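How to Catalogue a Comics Collection in a Spreadsheet

Filed under: Guides, Collecting

This guide covers setting up a catalogue for a mixed collection of single issues, collected editions and small-press titles. It assumes a spreadsheet program of any make and no database experience. The same method works for a single short box or for a full wall of shelving.

The worked entries use two titles: Pratlow, a monthly series that was relaunched partway through its run, and Nadari, which began as a small-press book and was later reprinted by Kudo. Between them they cause most of the problems you are likely to meet.

Before you start

Decide what counts as one row. The usual choice is one row per physical copy. If you own 2 copies of the same issue, they get a row each, with their own condition and location. A quantity column looks tidier at first but stops working as soon as one copy is sold, lent or damaged.

Decide also what you are leaving out. Posters, prints and trading cards need different columns and are better kept on a separate sheet.

Step 1: Create the columns

Enter the following headings in the first row, in this order:

Copy ID
Series title
Volume
Issue number
Variant
Publisher
Cover month
Cover year
Format
Condition
Location
Notes

Freeze the first row so that the headings stay in view. Set Copy ID, Volume and Issue number to plain text before typing anything into them. If this is left until later, the program may turn an entry such as 1/2 into a date, and the original value will be lost.

Step 2: Assign copy IDs

The copy ID is a running number with no meaning of its own. Start at 0001 and go up by one for each copy. Do not build the title, year or publisher into it. A code such as PRAT-V2-17 has to be changed if the volume was entered wrongly, and every label and note that refers to it has to be changed too.

Never reuse an ID. When copy 0323 is sold, its row moves to a sheet called Disposed and the number goes with it. Four digits are enough for most people. The collection used for this guide is at 2901 and has not needed a fifth.

Step 3: Enter the title as printed in the indicia

The indicia is the block of small print giving the legal title, publisher and date. It is usually at the foot of the first page or inside the front cover, though some publishers now put it at the back. Use the title given there, even where the cover logo says something else. Covers change for events and anniversaries, and a run sorted by cover title will be split across several places in the list.

Move a leading article to the end of the title, after a comma. If there is no indicia, as with many small-press books, use the cover title and write "cover title" in Notes.

Step 4: Deal with relaunches

Pratlow ran for one volume, restarted at issue 1, and later went back to its old numbering for a few issues before starting again. Sorting on issue number alone mixes all of these together.

The Volume column prevents this. Give each new first issue a new volume number, whether or not the publisher prints one. Where a series returns to its old numbering, keep those issues in the volume they were published under and put the printed number in Issue number. For Pratlow issue 17 of the second volume, the entry reads:

Series title: Pratlow
Volume: 2
Issue number: 17
Variant: A
Format: Single issue

If both a current number and a legacy number are printed on the cover, use the larger of the two in type size and put the other in Notes.

Step 5: Record variants

Use A for the standard cover and B onwards for the rest, following the publisher's own lettering if there is any. Later printings are not variants. Put "2nd printing" in Notes, or add a Printing column if you have many of them.

For Nadari, the small-press copies and the Kudo reprints are separate editions with different publishers. They share a series title but take different volume numbers. Do not merge them, even where the contents are identical.

Step 6: Choose a condition scale and keep to it

A ten-point scale is standard in the trade, but few people can apply it evenly at home. Five grades are easier to keep consistent – Mint, Fine, Good, Fair, Poor. Set these up as a drop-down list so that nothing else can be typed in the column.

Grade under the same light each time, and grade the whole box in one sitting where possible. Check the spine, the corners, the staples and the back cover. Write specific faults in Notes: "tear at lower staple" is more useful later than "some wear".

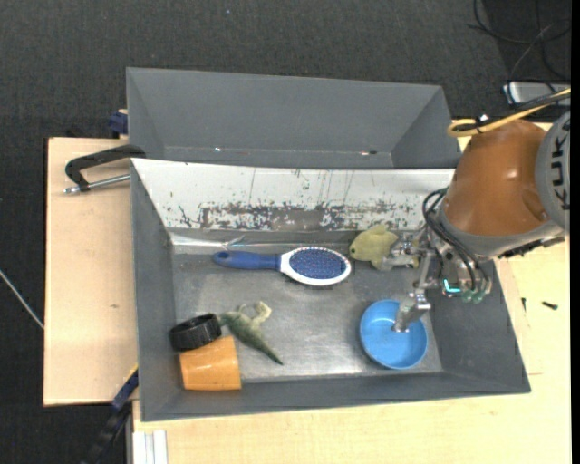
Step 7: Fill in locations

Use short codes that match a label on the box or shelf itself. B for box and S for shelf, followed by a number, is sufficient. Avoid names such as "spare room", as they stop being true when the box is moved.

Do not record the position within a box. It changes each time something is added, and a box sorted by title and volume can be searched by hand quickly enough.

Step 8: Check for errors

Sort by series title and read down the column. Misspellings and stray spaces show up as a title appearing twice in slightly different forms. Satow, for instance, had been entered in our list both with and without a trailing space, and the filter treated these as two series.

Next, sort by copy ID and look for gaps and repeats. A gap should correspond to a row on the Disposed sheet. A repeat means that one of the two copies needs a new number.

Step 9: Back up

Save a copy to a second place after every session of data entry, with the month in the file name. Once or twice a year, export the sheet as a CSV file as well. CSV drops the drop-down lists and formatting, but it can be opened by almost any program.

Adding new purchases

Enter new copies before they are boxed. If this is not practical, keep them in one labelled box with its own location code, B0, and change the code as each copy is filed. Filtering on B0 then gives a list of everything still waiting.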